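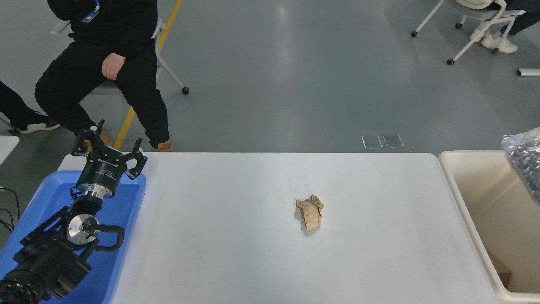
Sistley open day: paper, bins and a lot of sorting

Posted by Wayne Inskip, 3 September 2023

Got to the Sistley open day late, parking was a mess, missed the welcome talk and the coffee. Went straight into the big hall. Gray floor, very shiny, yellow lines to walk behind. Kept to the lines. Mostly.

First stop was the waste sorting table. White table, a bit scuffed, one wad of brown kraft paper on it, blue tray on one side, beige bin on the other. Bin had a piece of cardboard down in it already and a dark plastic bag hanging over the rim. The whole thing is about packing waste, what goes where, how quick you can clear a table. I could of stayed there all morning, I work in a stockroom and this is my life.

Notes from the talk, scribbled:

Crumpled kraft goes in with cardboard at Sistley. At our place it goes in mixed. Need to ask why.

Plastic film seperate, always. Tape on the paper is OK if it's paper tape.

Table gets cleared before the next box is opened. They were strict on that one.

They go through some 2560 boxes in a normal week, more in August. Didn't catch how many people that takes. Woman next to me asked, answer got lost in the noise.

Next, the Goodall room

Two doors down. Smaller, warmer, smelled of glue. Goodall is the name they use for the box line, the one that folds and tapes. Flat cardboard in one end, box out the other. Good demo but too many of us in there, I saw mostly the back of a man's jacket. Got handed a sample box, 10 inches, nice stiff sides. My daughter has it now.

Asked about void fill. They dropped air pillows last year and went over to paper. Customers like it better, takes up more room on the shelf though, and you end up with wads of it everywhere. Yes. Same here.

Lunch

Sandwiches from Lustlow, the bakery by the gate. Egg was good. Line was long, 46 minutes by my watch, so I missed the first half of the Wetden session.

Wetden

Wetden is the baler. Second half of the talk was all safety stuff and bale weights. Handouts gone by the time I got to the front. If anyone picked up a spare please email me, I want the page with the sizes. We're getting a smaller one for the back dock and I'd like to know what height of door it needs.

Odds and ends

Wear real shoes, the floor is hard and you stand all day. Bring water. Toilets are past the loading bay, sign is wrong.

Tried to get back to the sorting table before leaving but they were closing up that end of the hall. Next open day is in spring, sign up at the front desk or through the site. I put down for 2 places.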